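The Quiet Joy of Pattern Walks

By Reshma Adams

I was waiting for a bus in Pendside when I looked down and saw that the sidewalk had stars in it. Small dark ones, eight points each, set into a strip of old tile outside a shuttered bakery. I must have walked over them 1000 times! I missed the bus and spent the next hour going up and down the street looking for more.

That was how I got hooked on pattern walks, and I have been dragging friends along ever since. Once your eye is tuned you start finding pattern all over the place, indoors as well as out.
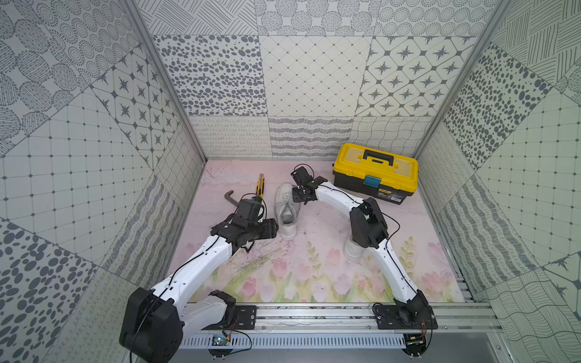
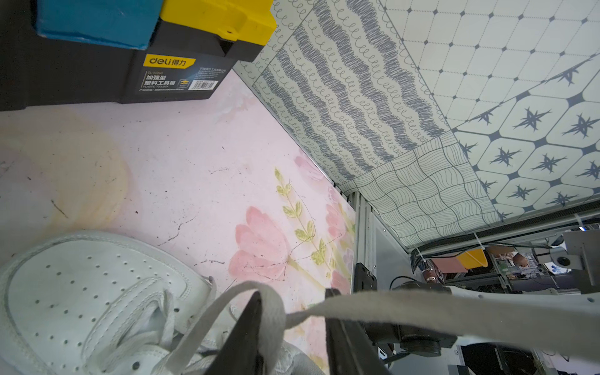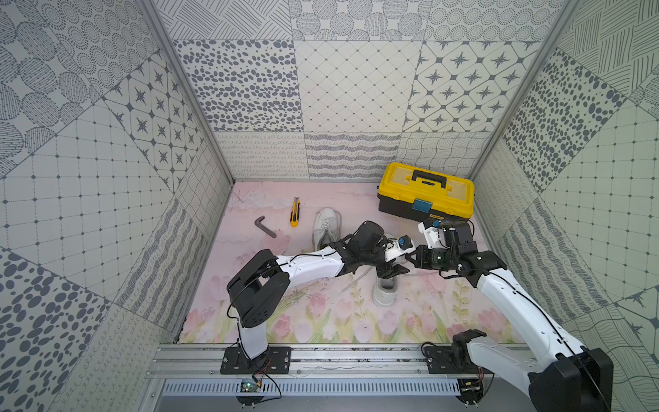

Where to start looking

Old main streets are the best place to begin. Doorways, mostly. Shop owners used to spend real money on the three or four square feet in front of the door, and plenty of those floors are still there under the welcome mats. In Gostgate I found 16 different entry floors on one side of one street, and my favorite (a lopsided basket weave in cream and brown) was outside a dry cleaner.

Then look up. Brickwork above the second floor is often much fancier than what's at eye level, with diamonds and zigzags and sometimes a whole checkerboard under the roofline. Bring small binoculars if you have them. I felt silly for about five minutes and then I saw a row of brick tulips over a bank and forgot all about it.

Keeping a notebook

I carry graph paper and a soft pencil. A photo is quicker, but drawing a pattern makes you work out how it repeats, and that's the fun part! Find the smallest piece that can be copied to make the whole thing, draw only that, and write the street name beside it. My notebook is up to 221 patterns now. Some of the early ones are wrong, and I've left them in.

Going with other people

Kids are terrific at this. They're closer to the ground, for one thing, and they'll happily lie on their stomachs to look at a manhole cover. Keep it to an hour, pick a route with a snack at the far end, and let whoever spots the next pattern choose which way to turn. Our July walk ended up two miles from where we parked.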